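Search files and folders Go to file

README.md

# Plundbridge Plush List

Hi! So this is the list of my stuffed toys, or the start of it. I have been collecting small plush since college and the spreadsheet got out of hand, so I moved everything into plain text files where I can search them (and where I can't accidentally sort one column without the others, which I did in October and am still cleaning up after).

Watch 3 Fork 1 Share 12

## What's in here

- `plush.csv` – one row per toy, 204 rows right now
- `colors.txt` – my color words, see further down
- `wants.md` – things I'm looking for, please do write if you have one
- `old/` – the Isamport export, messy, don't use it

The folder name `fiminska` inside `old/` is just what I called my first spreadsheet. I keep meaning to rename it.

## Columns

`id`, `name`, `kind`, `main_color`, `second_color`, `face`, `feet`, `tag`, `shelf`, `notes`

`kind` is where I get the most mail. I only have bird, bear, cat, sea, food and blob, and yes, blob is a real category! Plenty of these toys could be two or three animals depending on which side you look at, and I would much sooner write blob than guess. If you know for sure what something is, open an issue and tell me.

`tag` is yes, no or cut. I don't cut tags myself but a lot of secondhand ones come that way.

`id` numbers start at 600 for no good reason. The bears used to have their own block up at 1205 but I gave up on that.

## Colors

Green is the worst. I had "green", "lt green", "mint", "minty" and "seafoam" all meaning the same toy on different evenings, so now there are just three: forest, jade and pale mint. If a toy changes color partway down the body, the top goes in `main_color` and the bottom goes in `second_color`, even when the bottom is bigger. 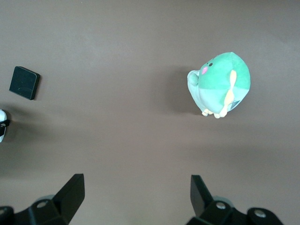
Blush marks and mouths go under `face`, and if I can't tell which one it is I put "pink patch" and leave it. Fins and wings go in `notes` – I tried giving them a column and it was blank for nearly everybody. Feet get their own column though, because I love stubby little feet and want to be able to search for them.

## To do

- finish the bottom shelf
- fix the sea animals, half of them say bird
- merge the Sebastian box (still taped up in the closet)
- weights?? maybe, my kitchen scale goes to 3000 grams so that's plenty

Typos are mine, corrections very welcome.

2 comments Share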